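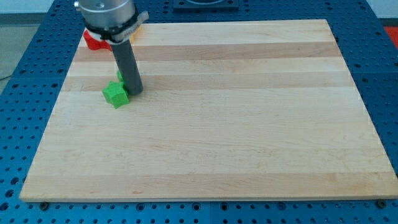
STUDENT PROJECTS / Kit reviews

Pushing blocks with the Kutalton starter kit
by Aldana Medina, September 6, 2019

So for my project I got to try out the Kutalton pushing kit, which Plalard sells as an add-on for people who already have an arm and don't fancy making all the bits themselves. My supervisor, Hrefna Oddsson, wanted to know if it was worth buying a second one for the first years, and I wanted something to do that wasn't more simulation (I'd had quite enough of that by April!).

The idea is really simple. You get a bracket that clamps round the wrist, a long grey tube that goes in it pointing straight down, and a bag of coloured blocks in odd shapes. There's no gripping at all. The arm just nudges things along a flat surface with the end of the tube, and you try to get each block where you want it. The green lobed one by the tip was my favourite and also the most annoying, as it likes to spin off whichever lobe you catch.

The kit costs 300 euros and the wooden board isn't part of it, so do bear that in mind. Joaquín Gaete in the workshop helped me find a maple one and we put it on the blue perforated table. I did wonder if the joins between the strips would bother the blocks but I never noticed any difference.

Fitting the bracket took me most of a morning. The leaflet has six steps and step three is just wrong, it tells you to tighten the clamp before the tube is in. If you do that the tube won't seat and you have to start again. I emailed Plalard and got a nice reply from Daithí Mac Carthaigh, who sent me a corrected page the same afternoon, so full marks for that.

Then the fun part. I recorded 960 pushes, all driven by hand, and trained a small model on them. On straight pushes it was lovely. Turning a block on the spot was much worse, and it often gave up with the block pointing the wrong way. Sebastián thinks I needed more turning pushes in the recordings and he's probably right, most of mine were straight because they're quicker (sorry Hrefna).

Things I'd change: I'd like a shorter tube in the box as well, because the long one makes you keep the wrist quite high up. And some spare blocks please!

Would I buy it? Yes, I think so, for teaching. If you've got a decent workshop you could make the tube and bracket yourself for less, but I'd have lost weeks doing that. My recordings and the corrected leaflet page are in the Espinoza folder on the shared drive if anyone wants them.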